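Nukar manipulation software: progress report for November

Prepared for the Kavon program office

Summary

Work this period went into the perception and data tooling packages. The planner is on schedule. The pose estimation module is 9 days behind plan, and we expect to make up that time before the next milestone. Spending is within the approved budget.

Perception

The tracker was rewritten to use a fisheye lens model from end to end. The previous version flattened each picture first and then looked for features, which threw away most of the outer part of the view. The new version works on the original pixels. Position drift over a full recording fell from 22 mm to 9 mm on our office test set.

Surfaces with repeated patterns are still a problem. Chair mesh is the worst case in the current set, as the matcher confuses one hole with the next and the estimated pose jumps sideways. We now reject matches that disagree with the motion sensor, and this removed most of the jumps. Plain white floors give the opposite trouble, too few features to match, and we have no fix for that yet.
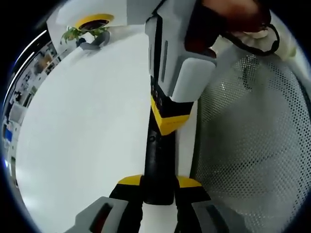

Hand-held gripper in the office setting, with mesh chair back at right and white floor at left.

Data tooling

The Darko import tool now handles 1,726 recordings without manual steps. It checks timestamps, lens calibration and finger visibility, and writes a short log for each recording. Files that fail a check go to a separate folder for review. An overnight run starts every Thursday and the results are posted to the project page the next morning.

Planning and control

The Zudura planner accepts gripper paths from the tracker and converts them to arm motion. Two changes were made: paths are now smoothed before conversion, and any path that would take a joint past its limit is refused with a plain error message. Grip force control has not changed since the last report.

Issues

Calibration files from the older lens mounts are in a different format and have to be converted by hand. A converter is written but has no tests.

Next period

Finish the calibration converter, add a fallback for low-texture floors, and run the tracker and planner together on the arm. We request approval to move 2 weeks of engineering time from tooling to perception.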